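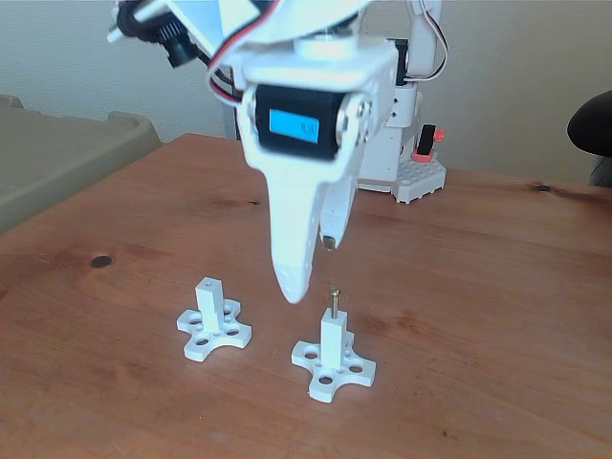 About Westasine

Westasine is a small legal support and advocacy group for survivors of wartime violence. Started out in a borrowed office in Brirnel with one phone line and a kettle. Now 4 offices, 47 staff, most of them paralegals and interpreters.

What we do

Take statements, safely and in the survivor's own language. Keep them secure. Help people file for compensation, or for asylum, or just get a copy of thier own medical records - harder than it should be. Over 400 people came to us last year, many sent on by friends or by the clinic at Cinitz.

We don't charge. Never have.

How we're run

Registered charity, independent of any government or party. Accounts go up on this site every August. Our training programme for lawyers and nurses is run with the Sobczak Centre, next intake in spring, places fill fast.

Working with us

We're always short of interpreters. Court experience is helpful but not needed, we'll train you. Journalists - please go through the Brirnel office first, and dont contact clients directly.

Phones are on from 9 am. Leave a message after hours and someone will call back.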